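Seite drucken | Artikel per E-Mail senden

Werkstatt-Tipps: Dem Roboterarm was vormachen, ohne dass es Murks wird

Kurz zusammengeschrieben, weil ständig Fragen kommen. Gilt für kleine Tischarme, per Fernsteuerung oder von Hand geführt. Aufgabe bei uns gerade: Sechskantmuttern in eine Schale.

Erst selber üben. Zehn Durchgänge ohne Aufnahme, dann erst speichern. Wer beim Vormachen zögert, bringt dem Arm das Zögern bei. Sieht man später in jeder Bewegung.

Langsam greifen, zügig fahren. Nicht umgekehrt! Beim Zupacken kurz stehen bleiben, halbe Sekunde reicht, dann anheben.

Muttern nicht immer gleich hinlegen. Haufen mal enger, mal breiter, Schale auch mal ein Stück verschieben. Sonst lernt er genau eine Stelle auswendig und greift daneben, sobald was verrutscht.
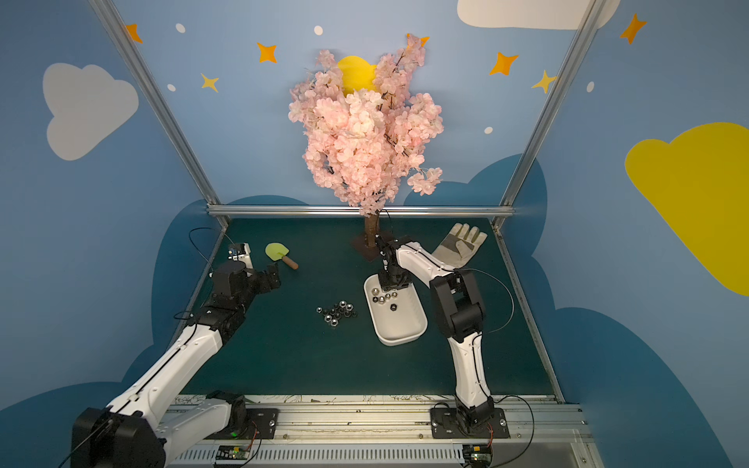 Zwei Arme: immer nur einen bewegen, bis das sitzt. Den anderen in Warteposition, weit genug weg vom Ellbogen des Nachbarn. Beide gleichzeitig kommt viel später.

Kabel. Vor jeder Runde einmal den ganzen Weg abfahren und schauen, ob irgendwo was hängen bleibt. Genug Schlaufe lassen, aber nicht bis vor die Greiffinger.

Von Hand führen nur mit entlasteten Motoren. Am Unterarm anfassen, nicht am Greifer, sonst verbiegt man sich die Finger (die vom Greifer, die eigenen auch). Und die Hand hat im Kamerabild nichts verloren, sonst sucht er sie nachher.

Misslungene Versuche gleich löschen. Abends weiß man nicht mehr welcher es war. Ich hatte mal 353 Aufnahmen in einem Ordner und 127 davon waren unbrauchbar, ein ganzer Donnerstag nur zum Aussortieren. Seitdem Zettel daneben, Strich für gut, Kreuz für weg.

Licht gleich lassen. Rolladen runter, Lampe an, fertig. Wer vormittags aufnimmt und abends testet, wundert sich.

Pausen machen, nach einer halben Stunde wird man schlampig mit dem Steuergriff.

Svitlana Zhuravel

Kommentare (3)

Nuchit: Das mit dem Stehenbleiben beim Greifen hat bei mir richtig was gebracht, danke. Gehts auch mit Unterlegscheiben?

S. Zhuravel: Geht, aber flach liegend sind die fies. Weiche Unterlage drunter, dann kommt man an die Kannte ran.

Prollamitz: Bei mir zittert der Arm beim Vormachen per Fernsteuerung, obwohl ich ruhig halte. Übersetzung runtergestellt, jetzt besser. Vielleicht noch mit aufnehmen in die Liste.

Kontakt | © Werkstattseite Lastcombe | Nach oben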